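Drornari notebook, January, afternoon session in the Fakhoury basement

Started 1:15. Both arms homed on the first try, left one slow to report but it did report. Preltik boards both powered up. I re-seated the left board's connector before anything else, as per last entry, and saw no dropped packets in Prover all afternoon, so I'm going to call that the connector and stop looking at the firmware.

Plan for today was the plate task only. Large plate, edge grip, into the rack. The mug stays on the table as a distractor. We don't touch the mug until the plate works.

Settings carried over: action chunk 100, gripper timeout 2,000 ms, same speed cap as before the break. The checkpoint is the one from the overnight run, trained on the 480 demos we had before the new table layout. I know that's old data. I wanted a baseline on it before we go and record more.

First attempts were bad in the usual way. The arm comes in too flat, the lower finger goes under the rim, the upper one lands on the raised part, and when it closes the plate slides off toward the back wall. Prover marks this as a successful grasp because the motor current goes up. It needs a second check. Wrote it on the whiteboard so it gets done.

Changed the approach so the wrist rolls before the fingers close, and the plate ends up on edge between them. Much better to look at from the wrist camera. The plate is held at the rim only, with very little of it between the fingers.
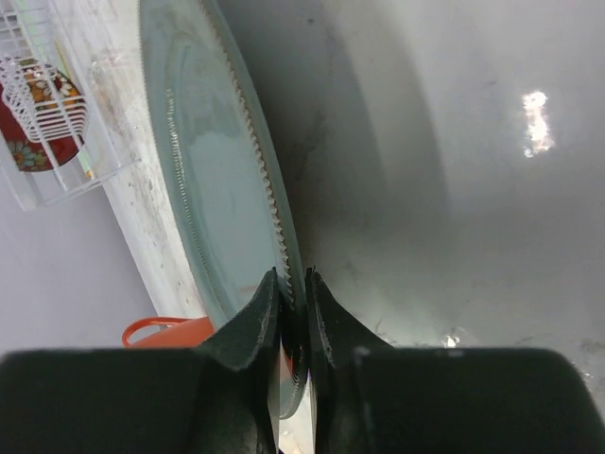
Note in the margin, green pen: holding it that close to the rim is asking for it to swing. Go deeper on the grip and let the rack take the error.

Fair. I tried it deeper. Moved the grasp point inward past the raised rim. The hold was firmer, but then the fingers hit the slots before the plate was seated and the arm stalled against the rack. Backed off halfway between the two. That seems like the best place for now, though I only ran it a few times before the left arm needed a rest. The wrist motor gets hot when it holds the plate upright for long. Check the temperature limit in the config, I think somebody raised it in the fall and it never went back.

Other thing about the wrist view. There's a strong glare spot on the white surface behind the plate, and as the wrist rolls the glare moves around. I don't know how much the policy cares. Options:

- turn off the overhead light nearest the rig and see
- lock the exposure on both wrist cameras (should have been done already)
- add brightness changes in training and forget about it

Doing the exposure lock first. It's a one-line change.

2:40. Switched to using both arms. Idea is the right arm steadies the far side of the plate while the left one gets its grip, then the right lets go and backs out. In teleop this is easy, you do it without thinking. In the policy the two arms don't wait for each other. Right arm gets to the rim and stays there, left arm is still making up its mind.

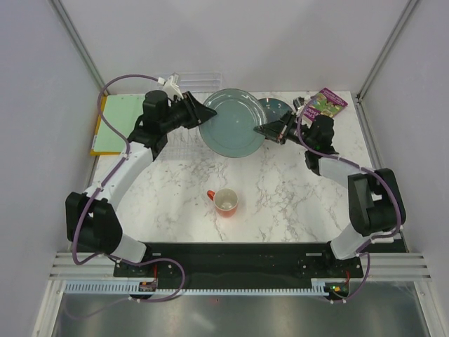
Why does the right arm need to be in there at all? Came up from the other bench and I didn't have a great answer. One arm can do the pick if the plate starts close enough to the edge of the table. My argument is that the plates won't always start there, and at the competition the start positions are drawn on the day. The rules sheet says either arm or both, no bonus for both. So the two-arm version only earns its place if it fails less often than one arm does. We don't know that yet.

Agreed to run both versions over the same start positions and compare. I'll mark positions with pencil on the marble vinyl - NOT tape, tape shows up in the overhead camera and last year's team ended up with a policy that went looking for tape.

Correction, I wrote "marble vinyl" out of habit. Have not checked what the tabletop covering is. Find out before anyone orders more.

Worked on the waiting problem for the rest of the hour. Looked at the recorded demos in Prover and in a lot of them the pause before the left grip is long, long enough that inside one chunk nothing moves. So the policy learned that doing nothing is a fine thing to do in that spot. Trimmed the pauses with a script (trim_idle, in the shared folder, threshold is at the top of the file, please don't bury it in a function). Retrained short, 3,000 steps, only to see if the behavior changes. Loss looked normal. Had lunch very late.

4:05. Short retrain loaded. The stalls are shorter. The left arm now drifts over toward the rack early, before the right arm has let the plate settle. So we traded one timing problem for another, but this one at least moves and I can see what it's doing.

Kept the plates at the back and the mug in the middle for all of this. The smaller darker plate stays behind the big one. When the two overlap, the rim of the front one is harder to pick out from overhead and I suspect that's where some of the misses come from. 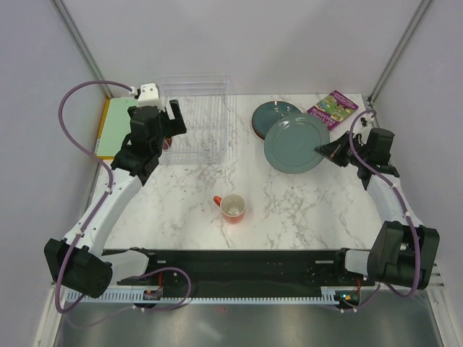

Then separate the plates and find out, was the comment when I said this out loud. Did that for the last few runs. Results were mixed and I'm not writing a number down for it, too few runs and I moved the camera cable in between by accident.

To do before next session:

- second grasp check in Prover (current AND gripper width)
- exposure lock on both wrist cameras
- look at wrist motor temperature limit
- record new demos on this layout, shorter pauses, plates apart and plates overlapping in separate folders
- one arm vs. two arm comparison, same start positions
- purple cable on the left arm has a big loop in it. Didn't snag today. Add a clip anyway.
- tabletop covering, what is it

Also the key for the Fakhoury basement cabinet goes back on the hook, please. Spent the first part of the session looking for it.

Shut down 5:20, arms parked, Preltik boards off at the switch. Logs are copied to the team drive under plate_jan. The short retrain is in there too, but don't build on it, it's only for the timing question.

Drornari student robotics project | Fakhoury basement lab | Questions: leave a note in the notebook | Back to top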